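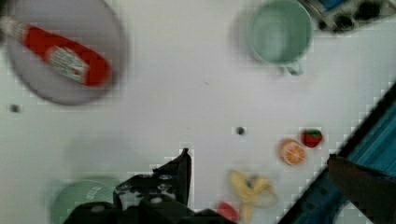 Figure 7.1 Tabletop with a round gray plate, a red squeeze bottle and a pale green mug, seen from above.

Chapter 7
Gear Reducers: Selection, Ratio and Backlash

Topics in this chapter
7.1 Why a reducer is used
7.2 Ratio, torque and efficiency
7.3 Reflected inertia
7.4 Backlash and lost motion
7.5 Lubrication and service life
7.6 Worked selection: indexing table
Review problems

Before you start
You should be able to convert between revolutions per minute and radians per second, draw a free-body diagram of a rotating shaft, and read a motor torque-speed curve. Students who skipped Chapter 3 should return to the section on shaft loading, as overhung load is used here without being derived again.

7.1 Why a reducer is used

Most electric motors deliver their rated power at a speed much higher than the driven load requires. A motor running at 2,000 rpm is of little direct use to a conveyor roller that must turn at 100 rpm. A larger motor could be run slowly to supply the same torque, but its frame size, cost and heat output would all rise. A reducer placed between motor and load lowers the speed and raises the torque, so that the motor can work near the middle of its curve.

The reducer also changes how the load appears to the motor. This effect is treated in Section 7.3 and is often the deciding factor in machines that start and stop frequently.

Four families are covered in this chapter: helical, worm, planetary and cycloidal. Bevel stages are mentioned only where they turn the output through a right angle. Belt reductions were covered in Chapter 6.

7.2 Ratio, torque and efficiency

The ratio i of a reducer is the input speed divided by the output speed:

i = n1 / n2

where n1 is the speed of the input shaft and n2 the speed of the output shaft, both in the same units. For the conveyor roller above, i = 2,000 / 100 = 20.

If there were no losses, output torque would equal input torque multiplied by the ratio. In practice part of the input power is lost to tooth friction, bearing drag, seal drag and churning of the oil. The output torque is therefore

T2 = T1 × i × η

where η is the efficiency, written as a decimal. With an input torque of 3 N·m, a ratio of 20 and an efficiency of 0.95, the output torque is 57 N·m. If the same calculation is made for a worm unit with an efficiency of 0.60, the result is 36 N·m. The difference appears as heat in the housing, and the thermal rating of a worm unit must be checked separately from its mechanical rating.

Efficiency is not constant. It falls at light load, where the fixed drag of seals and bearings takes a larger share of the input, and it falls when the oil is cold. A catalog value normally refers to rated load at operating temperature. The Tredura data sheets used in the review problems list both the rated value and a starting value. Use the starting value when checking whether a motor can move a loaded machine from rest.

7.3 Reflected inertia

The inertia of the load, as felt at the motor shaft, is divided by the square of the ratio:

Jr = JL / i²

Doubling the ratio cuts the reflected inertia to one quarter. The motor must turn twice as fast to hold the same output speed, however, and the inertia of the reducer's own input parts is not reduced. It must be added to the motor inertia in full. Beginners often leave it out, and in small planetary units with a clamping hub it can exceed the reflected inertia of the load.

7.4 Backlash and lost motion

Backlash is the angle through which the output shaft can be turned, with the input locked, before the teeth make contact on the opposite flank. It is stated in arcminutes, with 60 arcminutes to the degree. Lost motion is a wider term that includes elastic wind-up under a stated small torque. The two figures are not interchangeable, and a comparison of units from different makers is valid only if the test torque is known.

Some backlash is necessary. Teeth expand as they warm, and an oil film needs space between the flanks. Where the load always acts in one direction, as in a hoist, backlash has little effect on position. It matters where the load reverses.

Laboratory exercise 7A uses the Clulard test stand. Lock the input shaft, fix the dial indicator at the marked radius on the output arm, and record the reading in each direction. Repeat at three positions of the output shaft, and report the largest value.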